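Wear parts belong on the daily sheet

Most maintenance plans for small two-arm cells begin with the joints and leave the fingers until something slips. I think the order is wrong. At the Norby cell the arms are checked every 2000 hours, yet the finger pads, which do all the touching, have no interval at all.

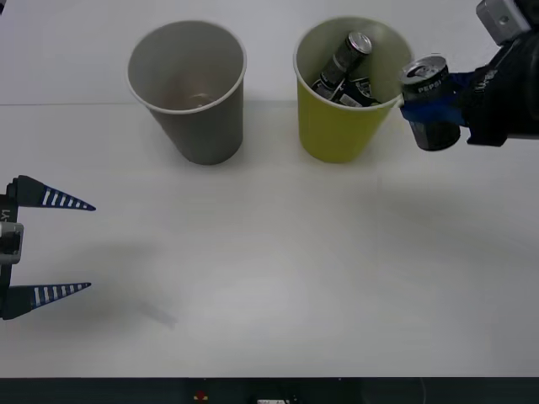
Photo: Flavport Workshop Notes

A can held by its middle, close to the rim of a paper cup, leaves little room for error. The pad must grip a smooth curved side without crushing it, and the cup is too light to push back if the can is set down badly. A pad worn on one edge tilts the can. Operators then tend to correct the taught position, and the fault is hidden in the program.

My proposal is modest. Wipe and inspect the pads every 30 cycles, record the result, and forbid any change to a taught point until the pads have been checked. The Gowda checklist already has a blank line for this.
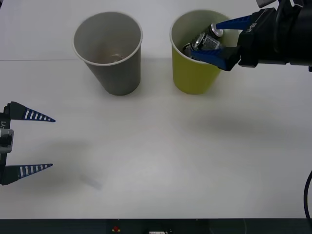
Flavport Workshop Notes, issue 347, page 30

Reach is the second matter. With both blue fingers at the mouth of the cup, the gripper has to open and close beside a thin paper wall, and clearance should be measured there, with cans in the cup. Setting it over bare table proves very little. The striped fingers on the opposite arm are long and pointed, so they need their own gauge and their own entry on the sheet.

Recent items
Irano cable guides: fitting notes
Reader letters on form 2993
Norby cell: annual parts list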